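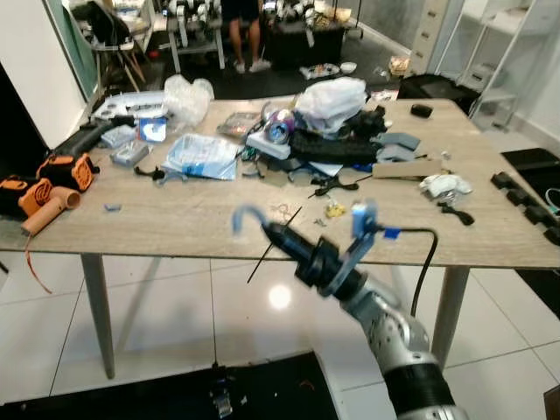 Figure 3. A cluttered table with a light wood-grain top. An orange and black power tool sits on the left side.

Filed under: Home & Work Studies

4.2 Why people leave things out

I went into the interviews expecting excuses, and boy, did I get them! Of the 159 people we talked to, 70 told us they leave tools on the table so they'll remember the job isn't finished (I do this too, so no judgment from me). Ourania Tsoukalas calls these "reminder piles" in her Letlow study, and I've borrowed the name. What surprised me was how well folks knew their own piles. Ask for the tape measure and they'd reach right for it, still talking. Hideaki Ikeda and I argued over whether a pile older than a month still reminds anyone of anything. He says no. I'm less sure, and our November follow-up only muddied things, as the older piles were mostly in garages and we hadn't asked enough about garages.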